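Sync is not a backup, and the settings menu should say so

Most phone owners I deal with believe their photos are backed up. What they have is sync. The two words sit side by side in the settings menu, often under one switch, and the difference only shows when something is deleted.

A sync service keeps two or more devices in the same state. Remove a file on the laptop and the service removes it from the phone. A backup keeps an older state and does not follow the change. Orkura, the photo tool bundled with Pretden handsets, does the first and labels it "Keep my photos safe". I think that label is wrong and should be changed.

In March I cleared a folder of 652 pictures from a desktop to free up disk space. The phone copies went within 13 minutes. The recycle area holds deleted items for 10 days, a limit given only on the third page of the help section. I had a separate copy on an external drive made with Lecomte, which compares files but never deletes from the target unless told to. Restoring took one evening.
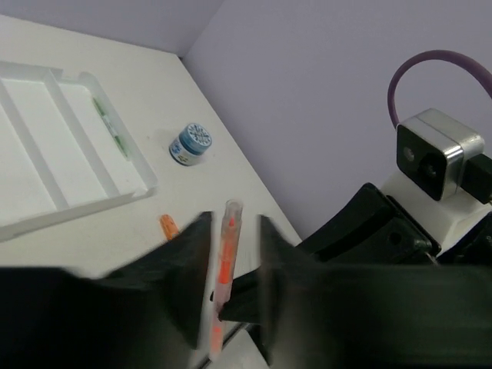
Orange highlighter held upright between two black gripper fingers.

The usual reply is that users should read the manual. The Hutommont manual runs to 96 pages and uses "backup" and "sync" as if they meant the same thing. A vendor that mixes up its own terms cannot expect better from its customers.

Two changes would do. Give each function its own switch, and show a warning before a deletion is passed on to other devices. Until then, keep a second copy on a drive that is normally unplugged.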